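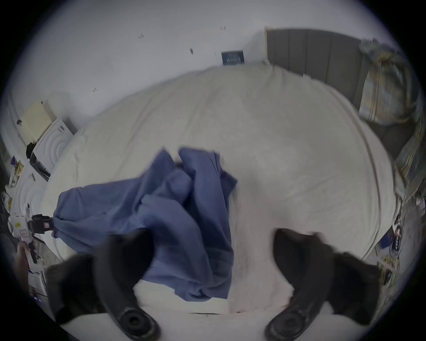 Slide 1: Blue cloth, cream duvet. Leave this one up while people find a seat.

Hi everyone, come in, there are spare chairs down the front. Fri 19 March, end of the week, so I'll keep this to 40 minutes and then we can all go and have a cuppa.

My talk is called "The Bed Is the Best Table You Own" and I stand by that! I live in one room and a bit, over in Merkmont, and I fold everything I own on the bed. I used to feel a bit sheepish about it (my mum had a proper folding bench, with a cupboard under it for the pegs). Then I started asking around at the Orden laundry evenings and found plenty of you do the same thing.

[Ask for hands: who folds on the bed? Who folds on the couch? Who doesn't fold at all? Wait for the laugh.]

So what's good about a bed. It's wide, it's soft, and it's the right colour if you go for a plain cover. Have a look at how that blue shows up against the cream. You can see every crease from across the room. On my old cover, which was navy with little sailboats, I lost a black sock for most of November.

What's bad about a bed. It's low, so your back cops it. And it gives under your hands, so you can't press a crease the way you would on a bench. I'll get to both of those.

First bit of homework while we're on this slide: don't start with the cloth in a bunch. Pick it up by two corners, give it one good shake, and lay it down away from the pillows. I like the middle of the bed, a little towards my side, so I'm not leaning over on tiptoe.

[Next slide. Drink some water.]

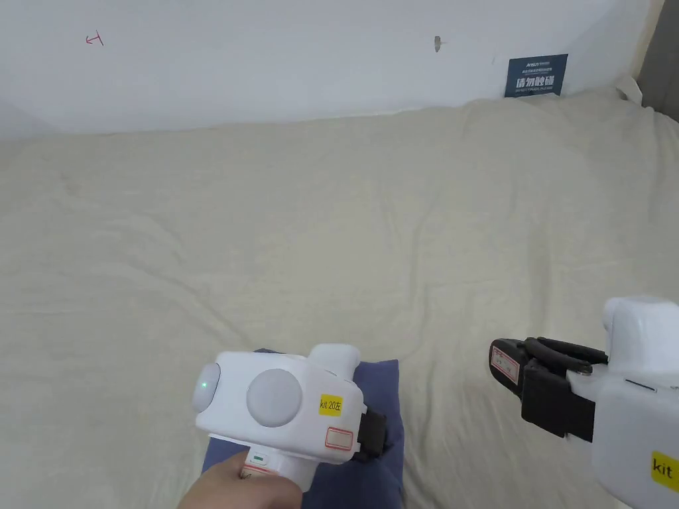 Slide 2: Folded, more or less. Note the edges.

Okay, a rectangle! Well, nearly. The edges are rumpled and I want to talk about that, as this is where people give up and shove it in a drawer.

You don't need sharp edges. I did a weekend with Pruvost years ago, the linen people, and they had us fold the same pillowcase 36 times until it looked like a brochure. Lovely skill, never used it since. At home a rough rectangle stacks perfectly well. What matters is that the pieces come out close to the same size, so the pile doesn't lean.

My method on a soft surface, and please do try it tonight:

Smooth the bedding underneath first. Those wrinkles will come up through whatever you're folding. They always push up towards the wall on my bed too, so I pull the cover back towards me with both hands before I start.

Fold in half, then flat hands, and press down. Don't drag. Dragging takes the cover with it and then you're chasing your own bed around the room.

Half again, and stop there for anything small.

[If someone asks about the sign: it says please do not touch. Then move on, we're short on time here.]

For your back, kneel on a cushion, or sit on the edge and turn side on. I do 19 pieces and then stand up and walk to the kettle. It's an odd number, I know, but it's what fits in one basket of mine.

[Next slide.]
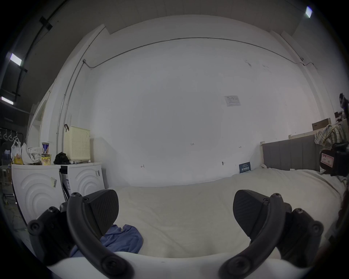 Slide 3: The tops of the machines, and what ends up there.

Right, who's got this at home? Be truthful! White bags in a pile, a tall can, cup noodles, a black bag in a heap. It's the flattest spot near the bed, so in goes the shopping and out goes your landing pad for clean washing.

I love that basket at the wall end, though. Holes in the sides, handle, light enough to carry in one hand. Cirklow had a similar one in their swap pile, and I reckon it's still there if anyone wants it.

My rule is to clear one machine top before I open the door. Only one. Folded things go there, off the bed, and then you can sleep in it.

[Hand round the sheets. I printed 100, take two. Questions until the kettle boils.]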